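Laundry and sorting room, walk-round checklist with comments
Mared Yorath, July

I did this one with Elin Watkins after the morning wash had gone through, and I've written rather more than the form has room for, so do forgive me and read it with a cup of tea.

Baskets and socks: OK, with a comment
Please run a hand round the inside of every woven basket before anything knitted goes in. One broken strand will pull a thread right through a pale sock, and the white ones show it worst of all (Glenys Mostyn has darned quite enough of them this year, bless her!). Lift the socks up and out instead of dragging them along the side.

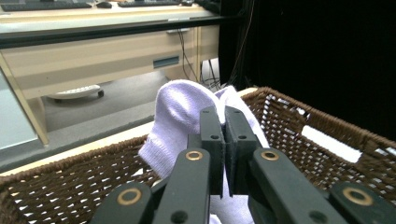

If you do find a sharp end, snip it close, feel it again, and write it in the book. We have 3 baskets waiting for a proper mend already, and Rhun Trevor has kindly said he'll take them home to Illar and see to them.

Sorting table: OK
Top wiped down, no stickiness, no wobble when I leaned on it. I'd still like the baskets kept well in from the edge, as they're easily caught by a sleeve when you turn round with your arms full.

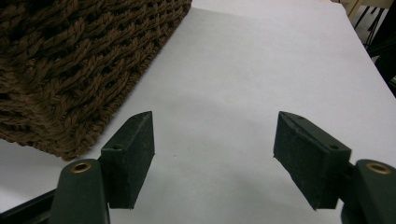 Basket on the white sorting table, item 2.

Floor and walkways: OK, just about
Chairs are to be tucked in when you've finished, please, and that includes me. I've caught my shin nearly six times since we moved things about.

Lint and drains: ACTION
The filter on the older dryer wants doing after each load and it plainly isn't being done. Kristaps Luik will put a reminder on the door and have a look at the drain while he's there.

Next walk-round when Elin is back from her holiday.

Dilau Laundry Room, extension 1451 | Contact us | © Dilau | Back to top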